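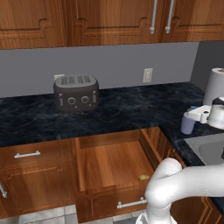 Warm brown cupboards with long silver handles, over a plain gray wall.

Filed under: Home & Hearth, Letters from the Kitchen Table
December 17, 2019
4 min read

The Great Pantry Clear-Out (and What I Cooked Because of It)

Hello again, friends! I promised in the October letter that I would stop buying food until I had eaten the food I already owned, and I'm here to report that I mostly kept my word. Mostly. There was a moment with some marked-down pecans at the Printhorpe market and I'm not sorry.

It started with lentils. I went looking for one bag and found five, all opened, all held shut with a different kind of clip. Then came the rice, then a can of pumpkin older than my car, and by that point I had everything out on the floor and a notebook going. The grand total was 199 items, and I live with one other person and a dog who eats his own food. If you've never counted yours, try it some rainy afternoon (or don't, and stay happy).

So for 18 days we cooked only from the pile, plus fresh vegetables, milk and eggs. The first week was easy and even kind of fun. Lentil soup with the last of the smoked paprika, pasta with sardines and toasted crumbs, a big pot of beans that lasted three lunches. The second week got strange. I made a barley thing with canned peaches and curry powder that I would really like to tell you was good. My husband ate two bites and asked if we had any toast.

The winner, and the reason I'm writing, was a chickpea stew I now make all the time. Fry two onions slowly until they go dark at the edges, much longer than you think. Add garlic, cumin, a spoonful of tomato paste and 300 grams of cooked chickpeas, then enough broth to cover. Let it bubble away for half an hour and mash some of it against the side of the pot. Lemon at the end, lots. I had a jar of preserved lemon from the Adine shop on the corner in Bresden, bought for one recipe and forgotten, and a little of that chopped up in there was so good I went back for another jar. Yes, I know. That's buying food.

A few things I'm doing differently now. Dates go on the lids in marker, big enough to read without my glasses. Flour lives in one place. I've quit buying spices in the giant size, except cumin, see above. And everything unopened that we were never going to eat went in a box for the food drive at the library, which takes donations through the end of the month if you have cans to spare.

Several of you wrote to ask about freezing cooked beans. Yes, do it! Keep a little of the cooking liquid in with them and leave some room at the top of the container. I thaw mine overnight in the fridge.

Next time: gingerbread, the soft kind, and my long-running argument with molasses. Write back and tell me the oldest thing in your pantry. I want years.

We use cookies to remember your preferences. By continuing to read you accept our cookie policy.
Get the next letter in your inbox. Unsubscribe any time.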